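4.2 Cords kept for no stated purpose

Every office in the study had a place where power cords went to be forgotten. At Skellska it was a bottom drawer that could be opened only by someone willing to lose an argument with it. At Gresura it was a shelf above the coats. When we asked what the cords were for, the answers were confident and did not match. One respondent told us they were "the good ones." We asked to see the bad ones and were shown the same shelf.

Across the 13 offices we sorted 64 cords, of which 47 fitted nothing that anyone in the building still owned. Staff were told this figure in August. To our knowledge three cords have been thrown out, and one of those was back by Tuesday.

The more interesting matter is how the cords are put away. Most people in the study said they coiled a cord before storing it, and most of them did, in the sense that the cord was shorter afterward. We separate two habits. The loose loop is made quickly, with the ends left wherever they land. The tight oval takes more turns and more patience, and its maker will usually have views about the loose loop. Figure 3 has both, along with a larger coil whose wall plug sits at the top and whose appliance end hangs off to one side.

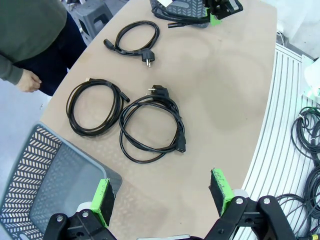 Hafþór Toft

Figure 3. Three black power cords, coiled, on a beige tabletop. Part of a perforated basket is at lower left, and uncoiled cables lie to the right of the table.

We had expected the tight coils to survive storage better. They did, for as long as the basket was left alone. Once a person went in after a particular cord, the neatness of the others stopped mattering, and the plug ends did most of the damage. A wall plug with two round pins will hook a neighbor's loop with what our field notes call, somewhat unprofessionally, enthusiasm.

Ties would help. Gunnlaugur Mogensen handed out fabric ties at Skeveslow and came back to find them in use on a tomato plant. We therefore treat the untied coil as the normal case for the rest of this paper, and take up the question of which end people grab first in Section 4.3.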